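Reusable Cups in the Student Common Room
Project report, Materials and Everyday Products
Thandeka Nkosi
Tedunwood College, September 2023

1. Background

The common room in the Pleddale building has a water tap, a kettle and a dispenser of paper cups. The dispenser is refilled by the college, and the cups go in the general trash because the building has no separate collection for coated paper. For my project I wanted to find out whether a small set of colored plastic cups could replace the paper ones for cold drinks, and what it would take for people to keep using them.

I limited the project to cold drinks. Hot drinks raise other questions about material and about handling, and most people who make tea or coffee in the room bring a mug from home already.

2. Choosing the cups

I looked at glass, steel and plastic. Glass was ruled out by the building rules, which do not allow it in rooms with hard floors. Steel cups were over my budget. That left plastic, and I ended up with plain tall cups that get slightly narrower toward the bottom. I bought them from Tshabalala, a housewares shop near the bus station, where they are sold loose by color.

My first idea was to buy all the cups in one color so the set would look tidy on the shelf. My tutor asked how a person would know which cup was theirs after putting it down, and I did not have an answer. I changed to mixed colors after that. The idea was that a person takes a color in the morning and keeps to it for the day.

A 300 ml size was about right for the tap, which has a low spout. A taller cup has to be tilted to get under it and then cannot be filled to the top.

3. Method

The project had two parts. In the first, I kept a tally of paper cups used in one week in March, with no other cups in the room. I did this by counting the sleeves opened and subtracting what was left in the dispenser. The total was 152.

In the second part, the plastic cups were put out on the table by the wall and the paper cups were left where they were. I did not want to take the paper cups away, as that would only have shown that people use what is there. A card next to the plastic cups said they were for anyone and asked people to rinse them and put them back upright.

I also gave out a short questionnaire with 5 questions. It asked how often the person used the room, whether they had used a plastic cup, whether the color mattered to them, whether the cup felt clean, and what would make them use it more.

4. Where the cups stood

Placement took more of my time than I had planned for. On the shelf over the tap the cups were above eye level for many people, and several told me they had not noticed them. On the counter by the kettle they got in the way of people making tea. The table was the best of the places I tried. It has a white top and the wall behind it is white too, so bright cups are easy to see from the door.

I also tried stacking the cups. A stack takes up less space, but the cups stuck together when they were put away damp, and people did not like pulling them apart by the rim. In the questionnaire one person wrote, "I don't want to touch the cup where I'm going to drink from it." After that I left them standing in a row toward the back of the table, with a small gap between one cup and the next. The gaps closed up during the day as people put cups back, but this did not cause any trouble.

5. Results

People used the plastic cups most in the middle of the day. Early in the morning they still took paper, often because they were on their way to class and wanted to carry the drink with them. I had not thought of this when I planned the project. A cup without a lid that has to be returned to the same room is not much use to someone who is leaving it.

Color mattered less than I expected for choosing a cup and more for finding it again. Most of the people who answered said they took whichever cup was closest, but that the color helped them pick it out later. Two cups of the same color side by side were mixed up more than once.

The question about cleanliness had the most mixed answers. Some people rinsed a cup before using it as well as after. A bottle of Flulix dish liquid and a brush by the sink helped, and I would put these out from the first day if I did the project again.

6. Problems with the study

The week in March was close to exams and the room was busier than usual, so the tally is probably high. I was also in the room often, and people may have used the plastic cups because they knew I was watching. The questionnaire was only given to people who stayed in the room, so it leaves out the ones who took a paper cup and went.

7. What I would do next

I would repeat the tally in a quieter month and add a drying rack with 3 rows beside the sink. I would also ask the college to move the paper dispenser closer to the door, where the people who are leaving could still reach it, and keep the table for the plastic cups.

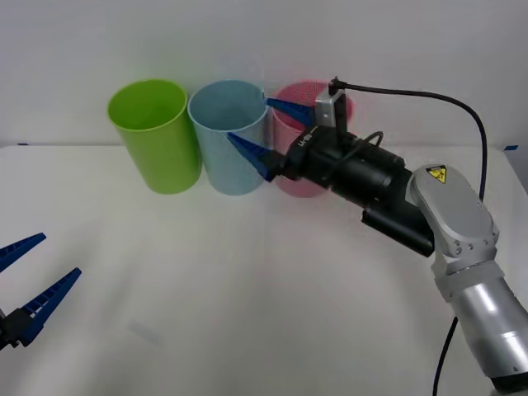
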